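Open House at Stoltura: An Afternoon With the Shoe-Tying Robots

I almost skipped this one! Parking near the Stoltura building is awful, and I'd already been on my feet all morning. But my friend Viorica Lazarević had been going on about their September open house for weeks, so in I went, with a coffee in one hand and a visitor sticker that wouldn't stick.

What they do there is collect examples. A person guides the robot arms through a chore, the whole thing gets recorded, and the recordings go into a learning system that tries to pick up the chore for itself. The chore on the table when our group came through was tying a sneaker. I have a five-year-old at home, so I had opinions.

Azra Vukadinović was running the station, and she let us crowd in much closer than I expected. She told us the laces are the hard part. A block stays where you put it, but a lace flops a different way every time, and the system has to see a whole lot of flops before any of it makes sense.

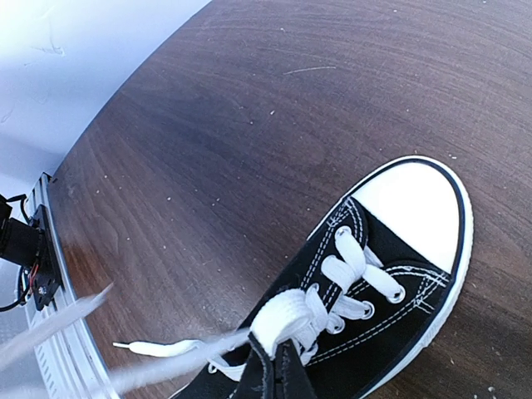
I asked how many examples it takes. The goal for this one chore is 1,000, she said, and a good day gets them 50 that are worth keeping. The rest get thrown out (somebody pauses too long, or an arm drifts off to the side). I'd have guessed they kept everything. Azra said hesitation is the worst thing you can feed it, as the robot will happily learn to hesitate too.

Then Arben Georgiou, who had the controls, offered me a turn. Oh boy. You move your own hands and the arms follow, and for the first minute I kept reaching for things with my actual fingers. My first try was hopeless. My second was a bit better, in that I got hold of a lace and pulled it in more or less the direction I wanted. Neither one is going in the collection, and Arben was very polite about it.

They also don't want the table looking the same every time. Shoes get turned, other household stuff gets set out near them, and the laces start out in all kinds of states, so the system doesn't just memorize one tidy setup. I liked that. My kitchen table would be perfect for them.

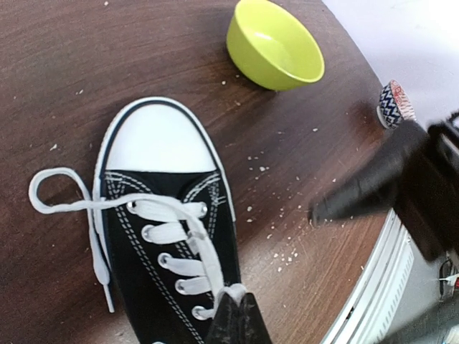

If you want to go

The tour is free, but you do have to sign up at the front desk, and the groups are small. Ours left at 2 and ran long because of all the questions (mine, mostly). Wear comfortable shoes, and ask for a turn at the controls early, before the line builds up. There's a snack table by the coat rack, and the walnut cookies went fast.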